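# Stop ranking grippers by cycle time

January 2019

Most gripper comparisons I have been sent in the last year come down to one table. Rows are grippers, columns are stroke, rated force, closing speed and price, and the last column is a success rate on a set of test objects. The gripper with the best success rate is recommended. I think the table measures the wrong thing, and I think people who run small benches like ours should stop producing it.

The trouble is in the success rate. A grasp trial has at least four parts: the camera estimate, the approach, the closure and the lift. When a trial fails, the log records a failed grasp, and the failure is charged to the gripper. In the comparison we ran at Molurside between two parallel grippers, I went back through every failed trial with Bohdana Mykhailiuk and assigned each one a cause by hand. Of 50 failures, 26 were approach errors. The fingers arrived in the wrong place, or at the wrong angle, and no finger design would have recovered them. A further 9 were calibration drift after the wrist camera had been knocked. Only the remainder said anything about the hardware we were supposed to be comparing.

Illia Hrytsenko's objection was that approach errors fall equally on both grippers and cancel out. They would if both grippers had the same tolerance for a bad approach. They don't. A wide-opening gripper absorbs a lateral error that a narrow one turns into a collision, and a short finger absorbs an angular error that a long one amplifies. Tolerance to bad input is a property of the gripper, and in my view it is the most useful one, but it has to be measured on purpose. You offset the commanded pose by a known amount, in a known direction, and you record where grasping stops working. The result is an envelope. Two envelopes can be laid over each other, and the difference between them means something.

The second problem is the choice of objects. Vendors like cubes and cylinders in upright, well-separated positions. Masking tape is a better test than either. A roll standing on its edge wants to move when touched. A roll lying flat offers the fingers an outside diameter that may exceed the stroke, a hole in the middle, and a low height that brings the fingertips close to the tray. The same object needs two or three different grasps depending on how it was left, and a gripper that is comfortable with one can be poor at another.

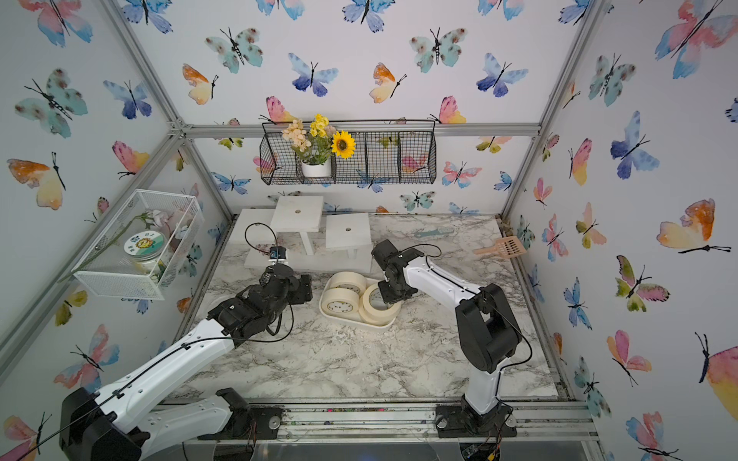 *Right arm over the tape tray, with one roll on its side beneath the gripper. The wrist camera on the left arm sits on top of the cable loop.*

Cables deserve a paragraph because they never get one. Every wrist camera adds a cable, and every cable adds a torque that varies with pose. Leave too little slack and the wrist pulls against it at the end of its travel. Leave too much and the loop can snag or pass in front of another camera. When we changed the routing on one arm and changed nothing else, the repeatability figure moved by more than the difference between the two grippers. We had been ready to publish that difference. Any comparison that doesn't state how the cable was routed, and whether it was rerouted between grippers, should be treated as unverified.

Controllers are a related case. Vilhjálmur Eyvindsson argues that gripper and controller should be tested as a unit, as they are bought that way. For a purchasing decision he is right. For engineering purposes I disagree. The Sastero controller we had on loan applied a smoothing filter to the position command by default, and it made a mediocre gripper look gentle. With the filter off, the same gripper closed hard enough to shift the object before contact on the second finger. A report that says "gentle closure" and leaves out the filter setting has described the wrong component.

I don't accept the argument that a cell must be visually plain for results to count. Roy Inskip would strip everything down to gray panels and a matte table. That gives cleaner depth and easier segmentation, and it hides the perception errors that will show up the first day the arm is moved somewhere else. Patterned surroundings cost some pick rate in the first week. I would pay that every time. What matters is that the background is the same for every gripper under test and that it is recorded.

What I would like to see in place of the table is short:

- An offset envelope for each gripper, per object and per resting pose.
- Failures sorted by cause, with the sorting done by someone who didn't choose the hardware.
- Cable routing and controller filter settings for every run.
- A repeat of the first gripper at the end of the session.

The last item is cheap and almost always skipped. Grippers are usually tested in order, A and then B, and by the time B is mounted the operator has learned the task, the fingertips on A have worn, and the calibration has moved. Yevhen Kushnir remounted gripper A after our final run and lost 7 percentage points against its own first result. We had no explanation at the time and only a partial one now. If A cannot reproduce A, a smaller gap between A and B is not worth reporting.

The counterargument is effort. An envelope takes far more trials than a success rate, and a small group has other work. I accept that. My answer is to test fewer grippers. Two compared properly are worth more to the next reader than a long list with a percentage beside each name, and the raw trials can be reused when a third one arrives.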